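Wanted: drivers who don't believe the bottle

July 12, 2021
By Bianca Văduva

Every few months a new fuel additive arrives at our counter in Hurnville with a shiny label and a promise. More power, cleaner injectors, better mileage, a quieter engine, sometimes all four from one small bottle. The rep leaves a stack of leaflets and a graph with no numbers up the side. We are then expected to sell the stuff to people we know by name.

We would like to find out whether any of it does anything. Voltport Motor Spares is looking for ordinary car owners to take part in a road trial of three petrol additives, starting in November. None of the makers is paying for it. Two of them were asked for their own test results and sent us the leaflet again.

What we are testing

Three additives sold for everyday petrol engines, plus plain pump fuel with nothing added. You will be given a plain numbered bottle at each visit and will not be told what is in it. Neither will the person handing it over. Arnout Mertens, who runs our workshop, holds the list and has been told to keep it to himself until the last car is in.

Each car will cover 1000 miles on each bottle. We will measure fuel used, compression and idle emissions at the start and again at every change. We will also ask how the car feels to drive, although I should warn you that I put very little weight on that. I once fitted a new air filter to my own hatchback and was sure for a week that it pulled harder up the hill. The old filter had been perfectly clean.

Who can take part

You will need:

- a petrol car between five and fifteen years old, with a current MOT and insurance
- a fairly steady pattern of driving, such as the same commute most weeks
- no engine warning lights, and no remapping, performance chips or "eco" gadgets plugged into the socket
- the patience to keep every fuel receipt and write the mileage on it

Please don't apply if you already swear by one of these products, or if you sell them. We would also rather not have anyone who plans to change their tyres, roof box or job halfway through.

We have 109 places. If more people apply than that, names will be drawn at random.

What happens at a visit

Allow an hour and a half. Your car goes up on the ramp in the Doolan Road workshop while you wait in the side room, where there is tea, coffee and a small table with snacks. You can also leave the car and walk into town.

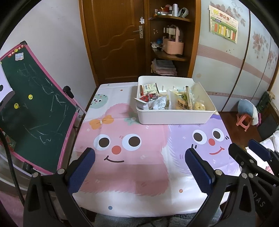 What you get

Your receipts for fuel used during the trial will be refunded at a flat rate, paid at the end. You also get an oil and filter change before you start, and a printed copy of your car's own figures. There is no bonus for a good result or a bad one.

We can't promise you a saving. My own guess is that the difference between the bottles will be smaller than the difference between a driver in a hurry and the same driver on a Sunday outing. I would be glad to be wrong, and we will publish the lot either way, including any car that drops out.

How to apply

Pick up a form at the counter or write to Trial, Voltport Motor Spares, Unit 928, Nernunano Trading Estate, Hurnville. Give the make, model, year and present mileage of the car, and say what sort of driving you do. Questions about the testing should go to Arnout at the workshop. Questions about why we are bothering can come to me.

Recent posts

Do you need premium unleaded?
Spark plugs: what the mileage claims leave out
Cheap brake pads, six months on
Counter assistant wanted, part time
Summer opening hours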